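6 Aug 2021
Sigrún Egilsson and Halldóra Blöndal

4.2 Small kitchens and the life of a cup

Cups turned out to be the most rewarding thing we followed. Of the 354 diary entries collected in July, 147 mention one, and the variety delighted us! People rinse a cup and use it again, park it on the counter "for later," or carry it off to a desk and forget it until evening. Plates have a much duller time of it (sink, rack, shelf).

Where the desk and the counter share a room, as in Figure 7, the two kinds of work run together. Entries from such rooms speak of drinks beside laptops and of dishes done between calls. We would love to see this followed over a full year, and the 2020 pilot suggests that winter habits differ.

Flooring came up too, mostly in remarks on drips and crumbs. 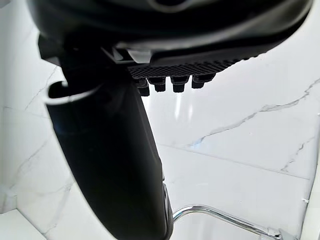
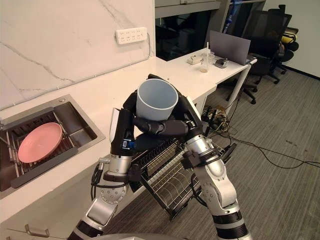
Figure 7. Shared kitchen and work room. First: white marble floor with gray veins. Second: pale blue-gray cup at the counter, with sink and desk.

Related items
Toft and Hellström: Where the dish rack goes
Mikkelsen: Desk lunches and the shared sink
Blöndal: Notes on the 2020 pilot diaries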